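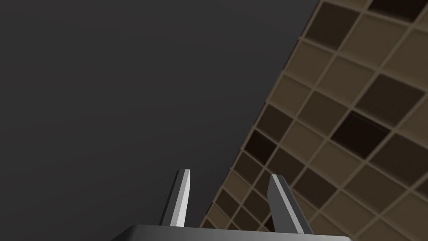
Nollon greift! Jedenfalls im Rechner, und wer in den letzten Wochen abends in der Werkstatt war, weiß, wie lange wir auf diesen Satz gewartet haben. Unser zweiarmiger Roboter steht als Aluprofil und Kabelsalat hinten neben der Standbohrmaschine, der linke Arm ist verschraubt, der rechte liegt noch in Teilen im Regal. Im Simulator aber hat Nollon beide Arme, und dort üben wir seit Januar alles, was uns später an der echten Maschine keine Finger und keine Getriebe kosten soll.

Für alle, die neu im Verteiler sind: Nollon ist das Gemeinschaftsprojekt der Werkstatt Lumbantobing. Zwei Arme, zwei Parallelgreifer, ein Rumpf, der an der Tischkante steht und Dinge aufräumt. Mehr soll er erst mal gar nicht können (schwer genug). Die Simulation läuft auf Drultora, unserem selbst zusammengeschraubten Rechner unter der Treppe, der beim Rendern so laut wird, dass man in der Nähwerkstatt nebenan die Tür zumacht.

Der größte Brocken war die Kamera am Handgelenk. In der Übersicht sieht jede Bewegung vernünftig aus, aber vom Handgelenk aus gesehen ist plötzlich alles schräg, riesig und knapp daneben. Arif Gunawan hat die Halterung dreimal neu gezeichnet, bis beide Fingerspitzen im Blick blieben und trotzdem genug vom Tisch zu erkennen war. Den Winkel haben wir anschließend in die Datei für den 3D-Druck übernommen. Der Druck dauert 123 Minuten, und wer ihn startet, bleibt bitte in der Nähe, die erste Schicht löst sich gern.

Danach kamen die Gegenstände. Ein Würfel ist langweilig, den bekommt jeder Greifer irgendwie zu fassen. Spannend wird es bei Formen, die vorn spitz und hinten dick sind und unterwegs auch noch Flossen haben! Beim Anfahren muss man sich entscheiden: am schlanken Teil zupacken und riskieren, dass das Ding kippt, oder am Rumpf, für den die Finger fast zu wenig Öffnung haben. Wir haben beide Varianten angelegt und streiten noch.
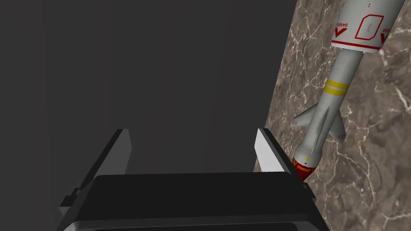

Raketenmodell auf Marmor, Greifer weit offen daneben: Blick vom Handgelenk in der Simulation.

Von 50 Anläufen in der letzten Testreihe haben wir 10 vorzeitig abgebrochen, weil der Arm zu nah an die Tischkante kam. Das klingt nach viel, ist aber ein Riesensprung gegenüber dem Winter, als wir froh waren, wenn er überhaupt in Richtung Tisch fuhr. Geholfen hat vor allem eine schlichte Änderung: Der Greifer fährt jetzt zuerst auf Höhe, bleibt einen Moment stehen und senkt sich dann senkrecht ab. Vorher kam er in einem eleganten Bogen von der Seite — sah toll aus, räumte aber gern die Nachbarn mit ab.

Mit den Oberflächen sind wir ebenfalls weiter. Muster auf Tisch und Boden lassen sich austauschen, und das lohnt sich sehr. Die Erkennung hatte sich nämlich heimlich an eine einzige Tischplatte gewöhnt und war bei jeder anderen beleidigt. Wer zu Hause schöne Fliesen, Dielen oder Arbeitsplatten hat: bitte gerade von oben fotografieren, ohne Blitz, und in den Werkstattordner legen. Wir nehmen alles, auch hässliche.

Auf dem Tisch darf es inzwischen ordentlich durcheinandergehen. Etwas Zerknautschtes, das nach Stoff aussieht, eine violette Flasche, etwas Grüngelbes, das nach Obst aussieht, dazu Kleinkram weiter hinten. Der Stoff bleibt der Endgegner. Feste Teile haben eine Kante, an der man sich orientieren kann, bei Falten rät unsere Software bislang nur, und zwar mit großem Selbstbewusstsein.
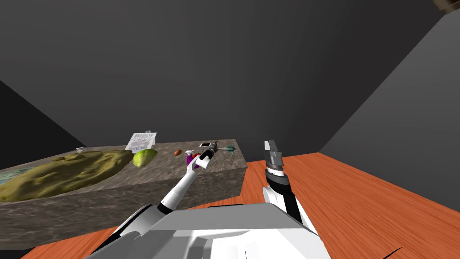
Kibet Waweru schrieb uns dazu, er würde den zweiten Arm vorerst stilllegen und erst einen richtig sauber hinbekommen, denn zwei halbfertige Arme machten doppelt so viele Fehler und die stünden sich dann auch noch im Weg. Außerdem solle man die Greifkraft am echten Gelenk messen, bevor man dem Simulator irgendetwas glaube.

Beim Messen hat er völlig recht, die Federwaage ist bestellt. Beim zweiten Arm sind wir uneins! Arif will ihn unbedingt behalten, weil das Übergeben von einer Hand in die andere das Schönste am ganzen Projekt werden könnte. Wir lassen ihn also im Modell und bauen in der Werkstatt zunächst links fertig.

Was noch fehlt: Die Schleppkette für die Kabel am Ellbogen ist zu kurz, und für das Handgelenk suchen wir jemanden mit Drehbank und etwas Geduld. Das Motorsteuergerät von Plomum ist angekommen und liegt verpackt im gelben Schrank, bitte nicht ohne Erdungsband anfassen. In der Projektkasse sind noch 86 Euro, davon gehen die Lager ab.

Gebaut wird wie gewohnt ab 18 Uhr im hinteren Raum. Lötkolben sind da, eigene Schutzbrille bitte mitbringen.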